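Stories > Short fiction > Machines
Latest | Archive | Submit
Filed under: workshop tales

Cell 14

The Ninau cell went off at 2,000 grasps, as the Zondetti manual said it should. I checked the wrist screws, traced each cable back to its plug and brushed lint off the gloves. Then I started it again – slowly – with the bag and the doughnut.

Bresance wanted a log by noon. I wrote "running".
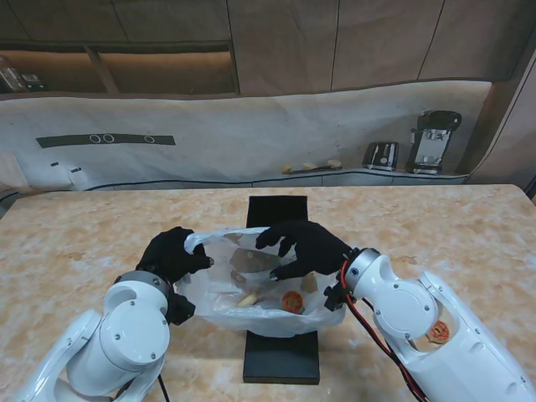
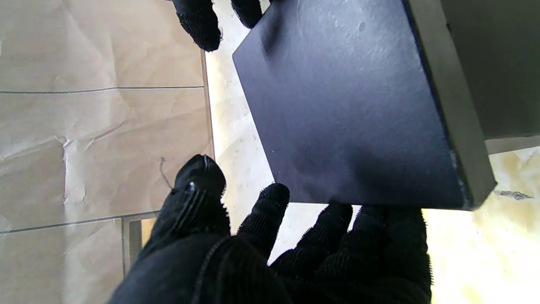
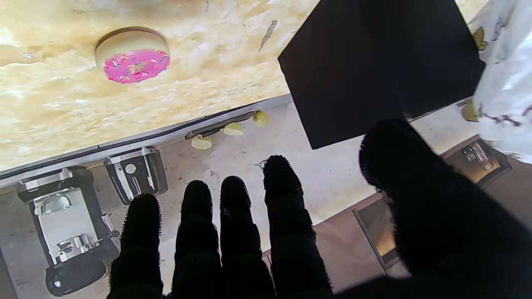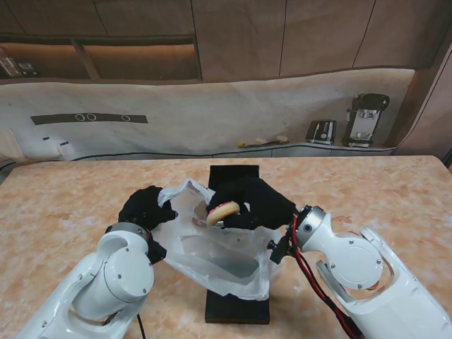

Cáceres rang to say that gloves should be changed at every stop, brushed or not, and had I read page 366.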